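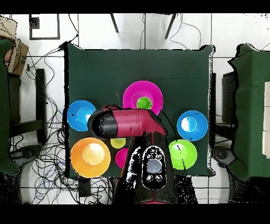 Table Work: How Eating Scenes Are Kept in Continuity

Saturday, July 4, 2020

A dinner scene that runs four minutes on screen can take two days to shoot. In that time the actors will eat, or appear to eat, the same forkful of food dozens of times. Every take has to match the others closely enough that an editor can cut between them without a glass refilling itself or a roll growing back its crust. The work of making that happen falls to two departments, props and script supervision, and to the actors, who have to repeat small actions on the same words for hours.

Katia Melis has been a food stylist and prop maker for film and television since the late 1990s. Her most recent feature, the family drama "Sutter," has seven scenes set at a table. The longest is a birthday meal with nine speaking parts. It was shot last May on a stage, with two cameras running for most of the setups.

"The director sees a conversation," Melis says. "I see nine plates that all have to go backward in time whenever somebody says 'reset.'"

Resets

A reset returns the table to the state it was in at a chosen point in the scene. If the camera is picking up from the top of page two, the food must be at its page-two level, even if the last take ran through to page five.

Melis prepares each plate in stages. For the birthday scene she used five: full, first bites, half, near finished, cleared. Each stage was plated in advance and held on racked trays behind the set, labeled by character and stage. Between takes, her crew swapped whole plates. Replacing a plate takes a few seconds. Repairing one, by pushing the rice back into shape and hiding the fork marks, takes longer and rarely matches.

Her records for the production list 3,267 plates, bowls and glasses dressed for camera. The birthday scene used 283 of them. The figure includes duplicates that were dressed and never shot, which she considers a normal loss. Running out of a stage in the middle of the afternoon stops the whole unit, and there is no quick way to cook and plate a matching set while the crew waits.

Liquids are handled differently. Glasses are marked on the outside with a small piece of clear tape at the correct level, placed on the side facing away from the lens. With two cameras the tape is harder to hide, so Melis keeps a notched stick for each type of glass and checks the depth by hand. Red wine is usually grape juice cut with water. Under hard light undiluted juice reads as black, and the amount of water is tested with the camera department before the first day.

What the actors eat

Most performers prefer to eat as little as possible. The usual advice is to choose small bites, choose them early, and tie each one to a line. Ramiro Marín, who plays the older brother in "Sutter," marks his script in pencil with a symbol for each action: a circle for a bite, a bar for a drink, a slash for putting down the fork.

"If I eat on the wide shot, I eat on every shot after it," he says. "On my first film I was enthusiastic. I put away most of a roast chicken before lunch, and they hadn't turned around on me yet."

Marín now limits himself to three bites in a scene of average length and spends the rest of it cutting, moving and serving food. He asks for something soft that clears the mouth quickly, because chewing interferes with consonants. Peeled cucumber, ripe melon and plain white fish are on his list. Bread, nuts and anything with a dry crumb are off it.

A spit bucket is kept just out of shot for each actor who wants one. Its use is routine. On long days Melis also supplies low-salt versions of every dish, having found that salted food drives up water breaks in the afternoon.

Substitutes are common where the real item is too rich, too fragile or ruled out by an allergy. Mashed potato stands in for ice cream in wide shots. In close shots, where the surface has to melt, it does not hold up, and real ice cream is brought to set in a cooler one scoop at a time. Steak may be watermelon that has been dried and seared, or a dense brown bread colored with beet juice. Melis tastes each substitute herself before it goes to an actor. She collects allergy and diet forms at the same time as costume measurements and will not plate without them.

Keeping the record

The script supervisor notes which hand holds the fork, which word the bite falls on, and where the glass goes back down. These notes were once kept on paper with instant photographs stapled to the page. Many crews now use a tablet program that ties stills to the slate number. The "Sutter" unit used one called Jimia, which stores a reference still for each setup and lets the props department call it up by character.

During the birthday scene the supervisor logged 3,371 separate notes, a large share of them about hands. The editor did not need most of them. The ones that mattered were for a reaction shot in which Marín's glass had to be at half on one side of the cut and at half again on the other, though the two halves were filmed on different days.

Sound adds its own limits. Cutlery on china falls in the same range as speech, and a knife stroke over a line can make the take unusable. The usual fixes are felt under the tablecloth, a dab of putty on the base of serving dishes, and an agreement that nobody cuts during anyone else's dialogue. The real sounds are put back later from a separate recording. Melis buys matte stoneware from a supplier, Brendo, that rings less than porcelain, and tests each piece by tapping it with a spoon before she accepts the order.

Costs and waste

Food for camera is not usually a large line in a budget, but it is an unpredictable one. A change to the shooting order can make a day's preparation useless. Food that has sat under lights cannot be served to the crew, and Melis sends it to compost where the stage has a contract for it. Unplated food kept at a safe temperature goes to the catering truck.

Her next job is "Prornetti," a six-part series set in a restaurant kitchen. The kitchen set will have working burners, and the scripts call for dishes to be cooked from raw on camera. Stages will have to be prepared for pans as well as plates. She has asked for a second refrigerator and an additional assistant, and has so far been given the refrigerator.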